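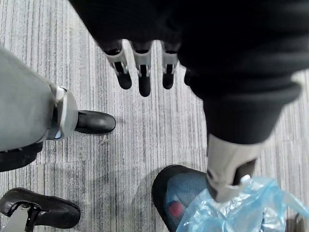

Bag pick-up practice on the club carpet. Sleeves on, shoes on.

Helpers and team members wanted – Rakent Robot Club, autumn term

We need people. Two teams going in for the Lamrani Tidy-Up this year and not enough hands for either of them. If you are 16 or over, at college or just left, and can give us one evening a week, read on.

What the Tidy-Up is: a student competition, robots have to clear a room. Bags, wrappers, soft stuff mostly. Sounds easy, isn't. A thin plastic bag is the worst thing you can ask a robot hand to get hold of, it folds away from the fingers and then you're gripping air. Last year we lost most of our points on bags so that is where the time is going now.

What we've got open

Teleop drivers – 4 places. You steer the arms and hands through the task over and over, and note down what went wrong. Patience matters more than gaming skills. We'll train you, takes a couple of evenings before you're any use and that's normal.

Hands and wrists – 2 places. Looking after the fingers, fingertips, cables, sleeves. Some soldering. Small screwdrivers, lots of. Gaurav Joshi runs this bench and would like somebody who puts tools back.

Code – as many as turn up. Python mainly. Beginners fine if you've finished at least one thing of your own, however daft. Bring it and show us.

Sewing – yes really. The sleeves keep riding up and catching at the elbow joint, and the cuffs want redoing. If you can use a machine we'd love you. Own machine not needed, we have one.

Floor person – one for each session. Puts the bags out, clears them away, hand near the stop button. Good job to start on if you're not sure what you fancy.

When and where

Upstairs at Kemach House, evenings, 6 till 8.30, term time only. Big carpeted room, take the side stairs becuase the front door gets locked at 6. There is a lift, ring Harriet first and she'll come down for you. Extra sessions in the two weeks before the heats, not compulsory but most people end up coming.

Money

It's not a paid job, sorry. Travel refunded up to a point, keep your tickets. Tea and toast. Drivers and bench people get a written reference from Emmett Szabo at the end if they've stuck it out, which a few have used for apprenticeships and uni forms.

What you need

Closed shoes. Long hair tied back. No dangly lanyards near the arms. Under 18s need the consent form signed before the first session, no form no session, please don't turn up and argue.

You don't need to own any kit or know any maths beyond school. You do need to tell us when you can't come.

How to apply

Few lines by email to Harriet Baptiste at the club office, or drop a note in the box at Kemach House, room 17. Say which role, which evenings you can't do, and one thing you've mended, made or broken. No CV. Closing date 14/08/2022, and we'll get back to everyone the week after, even if its a no.

If you came to the open evening in July and put your name on the sheet, please still write in – the sheet got tea on it and we can't read half the adresses.

Questions about driving go to Eliécer Benavides, anything else to Harriet.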